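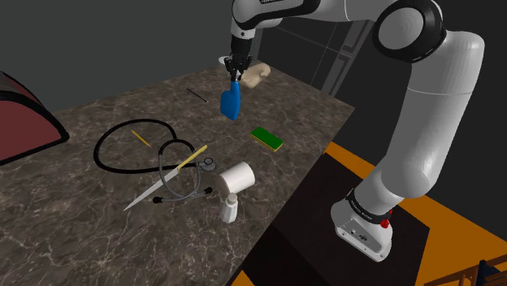 **What is a site visit meant to teach that a data sheet cannot?** It shows the conditions under which the stated figures were obtained, and how far those conditions differ from the visitor's own.

## Chapter 2: Reading a Demonstration

A demonstration is a test with an audience. The host chooses the objects, the order of the tasks and the point at which the run stops. A visitor who knows this can still learn a good deal, provided the right things are written down at the time.

Soft goods deserve particular attention. An oven mitt held by its top edge hangs under its own weight, and its shape at the moment of release is hard to predict. A pencil or a knife keeps its shape but may lie across something else, so that the order of picking matters.

The chapter follows an open day at the Vistport works of Zetside, attended by Itziar Sarmiento and Manolis Antoniadis. The simulated cell was shown in the morning and the physical one after lunch. The host quoted 300 simulated runs and 100 physical runs. The two sets used different objects – a point recorded in Antoniadis's notes but absent from the printed handout.

Section 2.1 deals with preparation and the questions to send in advance. Section 2.2 covers note-taking during a run, including how to log a pause or a manual reset. The exercises use Sarmiento's log sheet, reprinted in Appendix B.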